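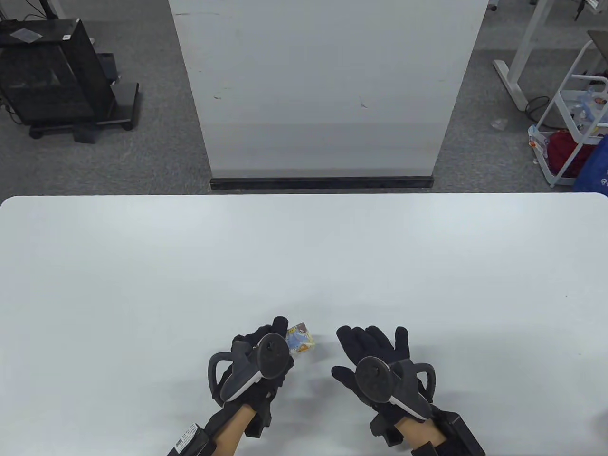 Bralcombe open day, 4th January. Quick notes before I forget it all.

Got there late, parking was a mess. Paid 2 bucks for the coat check. Badge from Dolores Baptiste at the door, then straight to the packet room – gray carpet tile, white partitions, big white tables with rounded corners. Nice to the touch, no glare.

The small-wrapper stuff was what I came for. Little crinkly packets, candy size or sugar size, bright print. Blue, yellow, white, kind of an orange brown. Harder to pick up than you'd think, esp. in gloves. I dropped mine twice.

Vinzenz Oberholzer talked seals and tear notches for 26 minutes. Good on notches, lost me on film wieghts. Didn't get to the Verkbridge room at all, line was out the door.

Coffee ok. Sandwiches gone by noon. Next one is in May – go early, bring a pen.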